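Oso 310 Sales Recorder
Wanonura > Sales recording > Multi-site > Oso 310

The Oso 310 is a stand-alone sales recorder for restaurants, takeaways, kiosks and market stalls trading from more than one address. It sits between the till and the receipt printer, keeps its own copy of every transaction, and produces a sealed monthly schedule of sales for each location. The schedule can be handed to an accountant, a landlord on a turnover rent or a licensing authority without giving access to the till itself.

The 310 replaces the Oso 305. Existing 305 units remain supported, and their archives can be read by the 310 without conversion. The Oso 300 is no longer supplied and its archives must be exported first (see Migration).

How it records

Each sale is written to internal storage when the till sends it to print. The entry holds the time, the gross amount, the tax split, the payment type and the site code. Voids and refunds are written as separate entries and point back to the original sale. An entry cannot be edited once written. Corrections are made by adding a further entry, and both appear in the schedule.

Training mode sales are recorded but marked, and are left out of the monthly totals unless the export option "Include training" is set. No-sale drawer openings are logged with a time only.

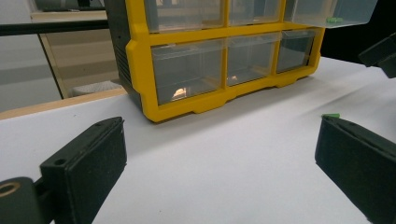 If the printer runs out of paper, recording continues and the print job is held. If the recorder itself loses power, the till will report a printer fault and should not be used for trade until the status light is green. Sites that need to carry on trading through a power cut should fit the Sikport battery base, sold separately.

Monthly schedules

At month end the recorder closes the period and writes a schedule file. The closing time is set per site, so that a restaurant serving past midnight can close at 5 am and keep the whole evening's sales in one day's figure. A change to the closing time takes effect from the next period, never the current one.

Each schedule shows:
Site name, address and site code
Daily gross and net sales
Tax by rate
Refunds and voids, by value and by number
Any gap in the entry sequence, with start and end times
Firmware version at close

Gaps are always shown. A site closed for holidays will show days with a nil figure, but no gap, provided the recorder was left switched on. Switching off for a closure produces a gap, and a note can be attached to it from the menu up to the point where the period closes.

Schedules are kept for the life of the unit. Where a business is asked for figures covering every year it has traded, the "Full history" export joins all closed periods for a site into a single file – including those imported from a 305.

Several sites

Up to 11 recorders can be joined as a group. One is set as lead and collects closed schedules from the others overnight. The lead does not hold the individual entries of the other units, only their schedules, so a query on a single sale has to be answered from the unit that recorded it. If a site changes hands, remove it from the group before the sale completes. Its schedules up to the date of removal stay on the lead.
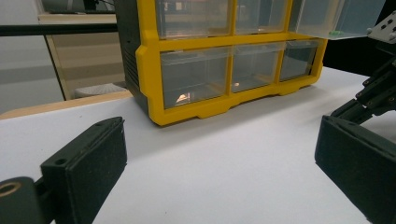
Freya Hebden asked whether a site that closes for good can be kept in the full history export, having been told by her accountant that the figures would still be needed. She also reported that her September schedule for one kiosk had been collected twice, and wanted to know which copy counted.

Both points are covered by the current firmware. A closed site is marked "Ceased" and goes on appearing in exports for the group, with its last trading date. Where a schedule has been collected twice, the two files carry the same seal and are the same document; either may be supplied. If the seals differ, do not delete either copy. Contact support with both.

Migration

From the 305: remove the archive card, insert it in the 310 and choose Import. The card is read only and can be returned to the old unit afterwards.
From the 300: export to a file using Ezzat Desktop, then import the file. Daily figures are carried over. Individual entries are not – the 300 did not store them in a form that can be checked, and imported periods are labelled "Unsealed" on every schedule.

Access

There are three user levels. Operator can view today's running total. Manager can view and export schedules. Owner can change site details, closing time and group membership. All exports are logged with user, time and period, and the log is itself exportable.

In the box

Oso 310 recorder
Power supply and lead
Printer cable
Archive card
Quick start sheet

Not included: battery base, wall bracket, Ezzat Desktop licence.

Ordering

Order under product name Oso 310. Group set-up is not included in the unit price and should be requested with the order. Please give the site code for each unit if it is already known, as codes cannot be reused within a group.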